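Table check, Urnholm shared workroom
Wednesday, November 26, 2025

Okay, my turn with the clipboard again! Hidayah Yeoh had it last time and her notes are a lot neater than mine, sorry.

1. Tabletop surface
OK. Ran my palm over it both ways, with the grain and across, and got no splinters (I did the underside edge too, which everybody skips). I do love the grain on this one, those long curves and the big oval swirl. Please keep hot mugs off it!

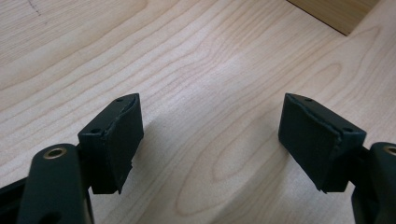 2. Legs and bolts
Needs work. One leg rocks if you lean on the window side. I gave the bolts a turn with the Barta wrench and it's better, still not great. Barnabás Virág has 2 spare washers in his drawer.

3. Floor around the table
OK after a sweep. 

4. Lamp cord
OK, but it's stretched pretty tight. I'd like a longer one before December.

Next check: Barnabás.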